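Kinesthetic or teleop for kitchen tasks?
Forum: Arms and Manipulation

trillar_tech
Posted 01/04/2021
We are collecting demos for a simple food task on one of our arms and can't agree on how to record them. I've been hand guiding. My coworker wants to do everything by remote. We have 2 arms at the Herkville shop and around 700 demos to get through.
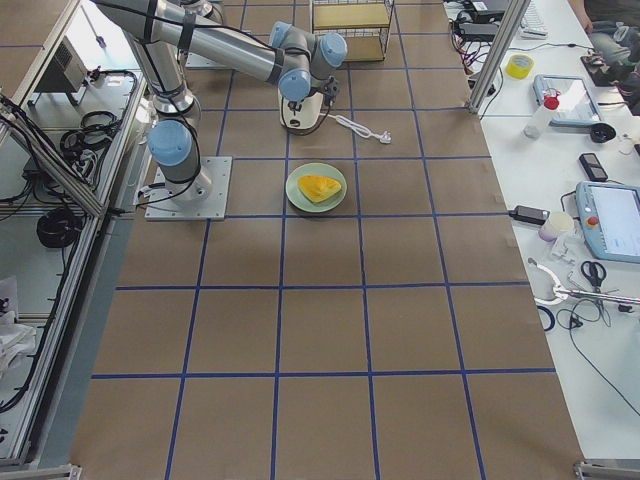
Hand guiding gives me better approach angles, and I can feel contact. The downside is that my own arms end up in the camera view. We tape the paper into squares so a start position can be called out by cell. The plate is a little right of center there, one square below the gripper, and from that spot I can drag the wrist down in one move. What are others doing?

clasgate_bob
Teleop. If your hands are in the demo, the policy learns your hands. We threw out a whole September of data over that.

shi_user6
Disagree. Record the joint path by hand, then play it back with no one near the arm and log the cameras on the replay. Takes longer but the motion is cleaner.

clasgate_bob
Replay only works if the object goes back exactly where it was. With soft food it won't.

trillar_tech
Replay is okay for the plate. The toaster is the part I worry about — the slot is narrow and a few millimeters off ruins it.

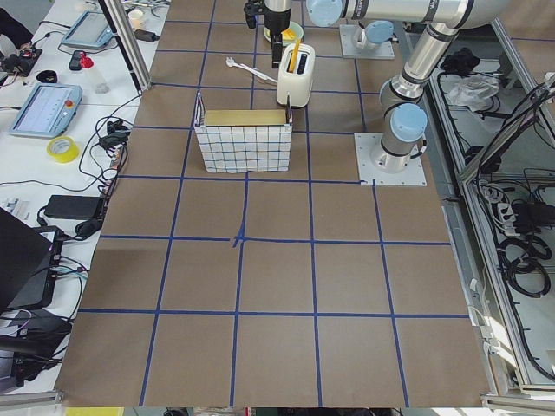
Toaster setup, yellow slice in the slot, plate behind.

shi_user6
For the slot I would go by hand. Remote has no feel unless you have force feedback.

clasgate_bob
Slow the remote down for the last 2 inches and you don't need feel. Also tape down that power cord before the gripper catches it.

trillar_tech
Will tape the cord. I'll do six each way on the slot and post the results.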